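About Womton Basketware

Womton supplies open-topped woven baskets to bakeries, guest houses, farm shops and school kitchens. The firm works from a single unit at Himby, where stock is received, inspected, graded and sent out. We hold 704 product lines, of which 66 are rectangular trays with flared sides.

Basket making at Himby is recorded from 1830. The present company does not weave on site. It specifies, checks and repairs.

The rectangular tray

Our standard tray is shallow, with rounded corners and a twisted rim. The sides slope outward from base to rim so that trays of one size can be nested for storage. Colours are dark brown and tan.

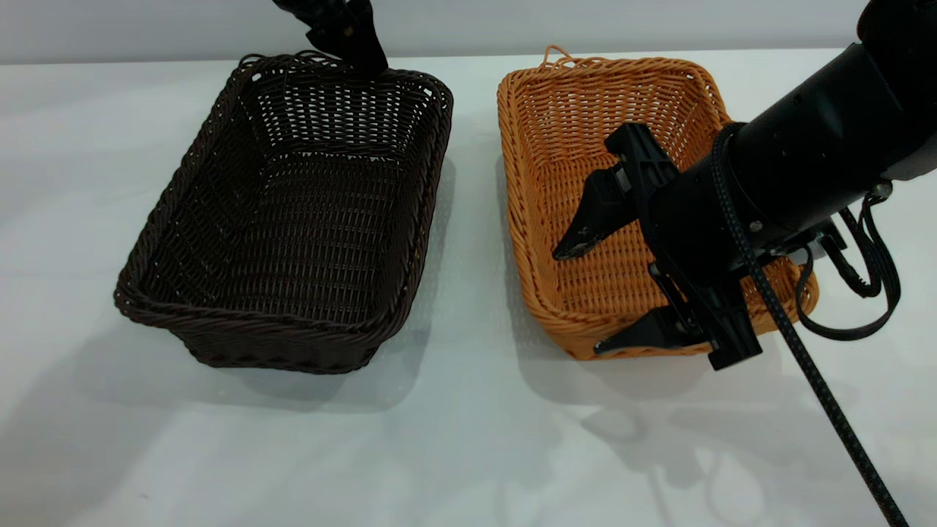
Dark brown and tan trays on the inspection table.

Inspection is carried out on a plain white surface under even light. Gaps in the weave are easier to judge against a pale ground, and a twisted base shows as soon as the tray is set down. Mpho Magagula wrote the current inspection sheet, which has 5 headings: base, floor, walls, rim and finish. Loose strand ends are recorded under rim.

The floor is expected to be closer in weave than the end walls. An open wall lets air through and reduces weight — a closed floor carries the load.

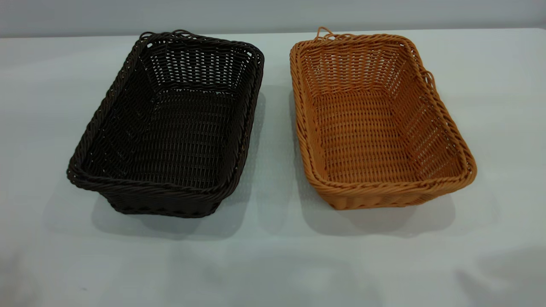
Stacking and storage

Trays are compared in pairs before they are nested. The upper tray is lowered level, long side to long side, and should come out again without dragging on the rim below. Pairs that bind are separated and stored singly.

Hrefna Thygesen manages the store. Mixed colours may share a stack provided the size code is the same. 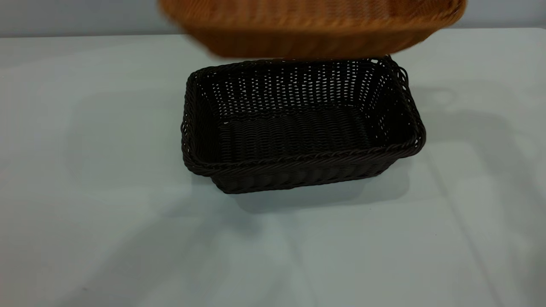
Stacks are labelled on the short end and moved to the Erdem racking, heaviest at the bottom. Orders for the Ekener range are picked on Friday and leave the following week.

Staff

Pushpa Sandhu — managing director
Mpho Magagula — inspection and grading
Hrefna Thygesen — stores
Finn Weidemann — repairs and rim work
Chantelle Sithole — orders and trade accounts

Trade customers may visit the unit by appointment. The unit closes for stocktaking in May.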